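April, posted by the Deder Lane blog
20 shares | 45 comments

My going-away checklist for the flat, with comments. I do this every time we're off for more than a night.

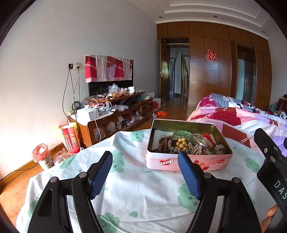
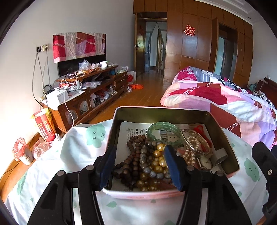
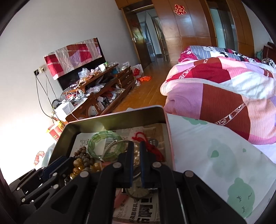 Tins, all open. The beads and the jade bangle are in the middle one.

1. Stopcock off. Stiff again! Needs oil.
2. Smoke alarm (the Ternix on the landing). Loud and fine.
3. Back window lock. Catches if you lift it first, so lift it.
4. Jewellery listed for the insurance. Done, policy ends 2427.
5. Cooker off at the wall. OK.
6. Boiler, the old Irov. Pressure a bit low, topped it up.
7. Fridge seal. Perished at the bottom corner, still haven't rung Gilani about a new one.
8. Bins out. Forgot, went back up for them.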